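Week 4: Batteries and why they fade

Notes to go with the talk, updated 08/05/2026. If you missed the session, these should get you most of the way, but please do the short reading too (the Vrettos handout, first half only, the second half is all chemistry we won't touch until November).

Okay, so last time we left the cell sitting on the bench with a voltmeter across it and I promised we'd talk about what goes on inside. A lithium-ion cell has two electrodes, a separator between them, and a liquid called the electrolyte soaking through the whole lot. When you charge it, lithium ions leave the positive side, swim through the electrolyte, and tuck themselves in between the layers of graphite on the negative side. When you use it, they go back. The electrons can't get through the separator, so they take the long way around through your wire, and that's the current you get to do something with. I like to think of the graphite as a parking garage with a lot of floors and pretty narrow ramps. Keep that garage in your head, I'm going to use it all the way through.

A word about voltage and capacity

People mix these up every single year (I did too, for longer than I'd like to admit). Voltage is the push. Capacity is how much charge the cell can hand over before it's done, and we write it in amp-hours. Multiply the capacity by the average voltage and you get the energy, in watt-hours. A cell can have a perfectly healthy voltage and hardly any capacity left, so sticking a voltmeter on an old pack and saying "looks fine!" tells you very little. You have to draw some current and watch what happens.

Try this one at home. A cell rated at 4 amp-hours, discharged at a steady 2 amps, should last two hours. Easy. Now discharge it at 10 amps and the sum says 24 minutes. In real life you'll get less than that, and working out where the missing minutes went is pretty much the whole of this week.

Internal resistance

Every cell behaves as if there were a small resistor hidden inside it. Pull current and some of the voltage gets dropped across that resistor before it ever reaches your terminals. Double the current and you double the drop. The heat goes up with the square of the current, so doubling the current gives you four times the heat, and that's the bit that tends to catch people out when they build their first pack.

So back to our missing minutes. Your device has a cutoff voltage, a point where it says enough and shuts down. With a big current the terminal voltage sags, so you hit the cutoff early even though there's still charge in the cell. Let it rest for a while and the voltage creeps back up. You've probably seen this with an old phone that dies in the cold and then comes back to life in your pocket. Cold slows the ions down and pushes the resistance up, same story.

To measure it, take the voltage with no load, take it again with a known load, and divide the difference by the current. Write down the temperature next to your answer! A resistance figure with no temperature beside it isn't much use to anybody, and I will take marks off.

Two kinds of aging

Cells get old in two ways and it helps to keep them apart.

Calendar aging happens while the thing sits on a shelf. There's a thin film on the graphite, called the SEI (solid electrolyte interphase, say it once and then never again), that forms the first few times the cell is charged. You need it, it protects the electrode. The trouble is that it keeps slowly growing, and it uses up lithium as it does. Heat speeds that up, and so does storing the cell completely full. If you're putting a pack away for the winter, leave it somewhere cool and about half charged.

Cycle aging comes from use. The graphite swells a little when it's full and shrinks when it's empty, over and over, and little cracks open up. Fresh surface shows, new film grows on it, more lithium gone. In the garage picture, some of the parking spots are now full of cars that will never leave. Shallow cycles are gentler than deep ones, so going from 80 percent down to 40 and back is kinder than running flat every time.

And then there's plating. Charge too fast, or charge when it's freezing, and the ions arrive quicker than the graphite can take them in. They pile up at the entrance as metallic lithium. Some of it comes back, some doesn't, and in bad cases it grows into spikes that can reach through the separator. Please don't charge lithium cells below freezing unless the maker's sheet says you can.

Reading a cycle life graph

We looked at the one from the Dinstead test rig, which I'll pass around again next time. Capacity goes up the side, number of cycles along the bottom. The Trituretti cell stayed above 80 percent of its starting capacity for 538 cycles, and then the line bends down fairly sharply. That bend is called the knee. Before you compare it with anything else, check the temperature, the charge rate and how deep each cycle went, all of which should be in the small print under the graph. The Gasonari curve looks much prettier, but it was made with shallow cycles, so putting the two side by side isn't fair on anybody.

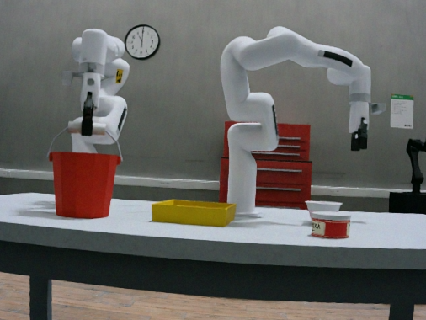

Fig. 1. Two robot arms at a white-topped table (computer rendering).

Putting cells together

In series the voltages add up and the capacity stays the same. In parallel it's the other way around. A series string is only as good as its weakest cell, which empties first and fills first, so a decent pack has a management board watching each cell or parallel group. It cuts the load when one gets too low, stops the charge when one gets too high, and (on most boards) bleeds a little off the high ones so the others can catch up. That last part is balancing, and it's slow. Don't expect a cheap board to rescue a badly matched pack overnight.

Never mix old and new cells in one pack, even if the labels match.

For next week

Work out the voltage and capacity of a pack with four cells in series and two of those strings in parallel, using 3.6 volts and 2.5 amp-hours per cell. Then find the current in each cell when the whole pack is delivering 10 amps. Show your steps, please, a bare number gets you half marks.

Also have a look at the charging section of the Vrettos handout and find the point where it switches from constant current to constant voltage. We'll start there.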